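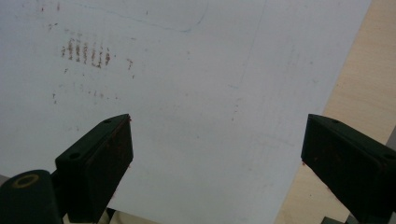
Reddish-brown streaks and traces of earlier marking on a white sheet at the Lindaser test room.

LINDASER OPENS MARKING SURFACE TEST ROOM IN ADOMITZ

ADOMITZ, October – Lindaser, a supplier of writing surfaces to schools and offices, has opened a test room at its Adomitz site to study how marks build up on white sheets and how well they come off.

The room has 3 work tables and can handle 300 sheets a month. Sheets are marked by hand, left for 24 hours and then wiped. Staff record what stays behind – streaks, specks, smears and faint lines from older strokes. A sheet is marked and wiped many times before it is retired, so old traces and new marks are often seen together.

Results will be used first on the Vidmar line of table sheets, which Lindaser sells mainly to elementary schools. The company plans to publish cleaning advice for the line once the first 2000 sheets have been checked.

Customers can send in used sheets of any age for testing at no charge. Return labels are available from Wuson, the company's distributor, and should be placed on the outside of the package. Sheets should be sent flat and should not be cleaned first.

Press contact: Lindaser press office, Adomitz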